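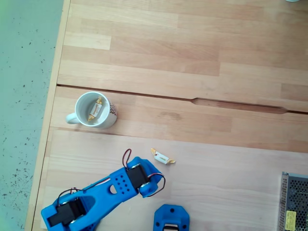
The worst fault we had with our desk arm lasted less than a second, and I think the way most hobby builders would deal with it is wrong.

The task was simple. Pick up a wrapped candy from the table, put it in a mug, repeat. We used it as a wear test for the servos, with a person sitting there to take the candy out again. The arm had done 4,000 cycles over the winter with nothing worse than a missed grab. Then one afternoon in February it went over the mug, stopped, and swung back across the table at full speed with Danica Paulík's hand in the way. She got a bruised knuckle and a small cut from a screw head. It could have been her eye, as she tends to lean in when she is watching a joint.

The cause was a cable. The lead to the wrist servo makes a loop above the joint, and over time the loop had rubbed until one conductor was broken inside its insulation. From outside it looked fine. When the wrist turned far enough, the position reading dropped out and came back as zero. The controller believed the zero and drove the other joints to correct for it.

Dexter Dunleavy, who builds with us, replaced the cable, ran 100 cycles and called it fixed. I have no complaint about his soldering. My complaint is with the word fixed. A cable that bends every few seconds is going to break again. The new one will too, and we don't know when. What hurt Danica was software that took an impossible number as true and acted on it with full torque.

A joint can't go from 70 degrees to zero between two readings that are a few milliseconds apart. A check for that is a few lines of code. If the reading jumps, stop sending moves and hold. We had talked about adding it the summer before, when we were writing the Gullside controller, and left it out because printed arms are small and people don't think of them as machines. They weigh little, they are made of plastic, and you can stop one with your hand if you are ready for it. Danica wasn't ready for it.

I also think every one of these arms should have a stop switch on the power side, within reach of the person sitting there. Ours was a button on the laptop screen. When the arm moved, the laptop had gone to sleep. Dexter's view is that a hard cut is bad too, as an arm with no power drops whatever it is holding and may fall on something. He's right about that. With a candy I will take the drop. With a soldering iron I would want a brake, and I wouldn't hang a soldering iron on this arm in the first place.

We now have the jump check, a torque limit that is set low at startup, and a red switch screwed to the table edge. The wrist cable gets replaced every 1,000 cycles whether it looks worn or not. That costs us a little time and some wire. Dexter still thinks the interval is too short — he may have a point, and we will look at the old cables when we have a few more of them.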